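Progress report to the Lollgate fund, second period
Submitted 11/05/2026

Hi all,

I'm writing this one the way I'd tell it to you over coffee, as you asked after the last report (which I agree was mostly tables). The short version is that the gripper comparison is well along, the controller swap cost us more time than I wanted, and I have one request for you at the end.

When I wrote in January we had only just picked the two grippers. One is the Skudotel parallel gripper with the flat steel fingers, and the other is the Hinds, which has softer pads and a wider opening. Both go on the same arm, with the same wrist camera and the same starting positions, so any difference we see should come from the fingers. Since then we've logged 865 attempts, split as evenly as I could manage between the two.

The easy stuff is finished. Picking up a loose block and putting it down somewhere else stopped teaching us anything pretty quickly — both grippers do it all day long. So I moved the effort over to the assembly task, where a brown L-shaped piece has to sit in a recess in a big purple base. I like this task a lot! It punishes small errors in angle, and you find out fast whether a gripper lets a part twist in its fingers.

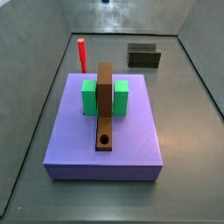

Assembly task: brown part in the purple base, green blocks on both sides of the upright, red rod and dark holder behind.

The Skudotel is the better of the two at holding the upright straight on the way down. Its trouble is the room next to the green blocks. The fingers are thick at the tips, and if the arm comes in even slightly rotated, one of them clips a block and the whole approach has to be done over. The Hinds is much more forgiving there, because the pads give a little, but that same give lets the part swing when the foot touches the edge of the recess. I went back and forth on which I'd rather live with. Right now I lean Hinds for the pick and Skudotel for the insertion, and I know that's an annoying answer for anyone hoping to buy just one.

Now the controller. We moved to the Cumau because the old one couldn't give us force readings fast enough to notice a part catching. The readings are lovely now. Getting there meant rewriting the motion scripts, and I threw out 39 early attempts that were recorded with the wrong tool weight entered (my mistake, and they aren't in the total above). There's a check at startup for that now.

Still to do: thinner fingertips for the Skudotel, which are drawn up and ready to be cut, and then the same insertion task again with both grippers. After that I want to start on the rod and the holder, where the camera angle is going to matter a great deal more.

My request is to shift what's left of the travel money over to machining. It wouldn't change the total, and it would let me get a spare set of fingertips made at the same time. If you're fine with that, a quick yes by email is all I need.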